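We use cookies to remember your settings. Accept | Manage

Home | Forums | Law and Policy | Detention and Asylum | Log in

Thread: Reporting centre move to Kutier – notice period

plinth_and_post
The contract for the reporting centre passes from Pinis to Plakero in December. People who now sign at the old office will have to travel 11 miles to Kutier. The letter gives 18 days' notice. Does anyone know whether that meets the terms of the existing bail conditions, or does each condition need to be varied in writing?

marrow77
Each one. If the address is written into the grant, the grant has to be varied. A circular letter from the contractor doesn't do that.

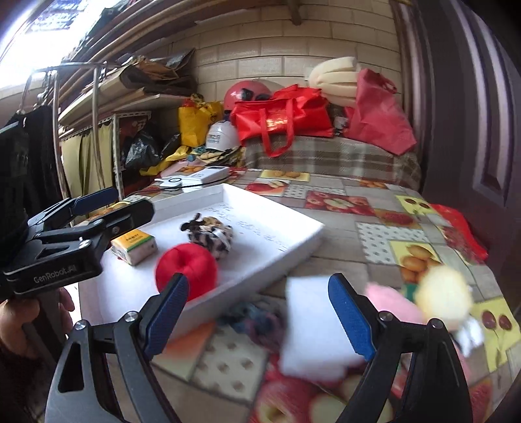 The difficulty is volume. Our local petition against the move had 2,000 signatures, but it dealt with the closure and said nothing on individual conditions. Anyone who misses an appointment at the new site could still be recorded as failing to report.

oldquay
Disagree with marrow77 on the first point. Most of the grants I've read say "or such other place as notified". With that wording a letter is enough, provided it comes from the department. Check who signed it.

plinth_and_post
Signed by Plakero, on their own headed paper. No departmental reference that I can find.

oldquay
Then it is weak. I'd still tell people to attend.

marrow77
Agreed on attending. I don't accept "most", though. Of the 4 grants I have here, one has that wording.
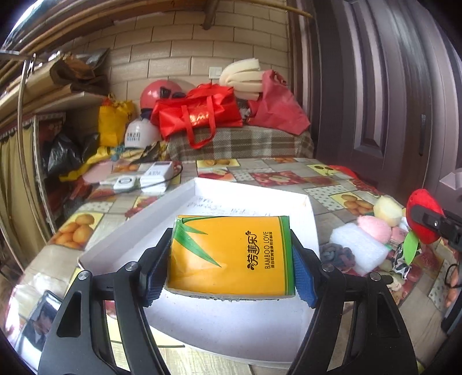
The other three name the building and the floor. The Qaisi advice group has a template request for variation, two pages, which also asks for travel costs. Send it before the first appointment at Kutier and keep proof of posting.

tern_lane
Travel costs were refused here under the three-mile rule until people sent a bus timetable with the request. Worth attaching one. The first bus gets in after 9.30, so a 9.00 slot can't be met.

plinth_and_post
Useful. I'll ask for later slots in the same letter and post the reply when it comes.

Recent threads
Visiting hours after the Pinis handover
Phone credit in detention – current rates
Interpreters at bail hearings
Qaisi template letters, updated list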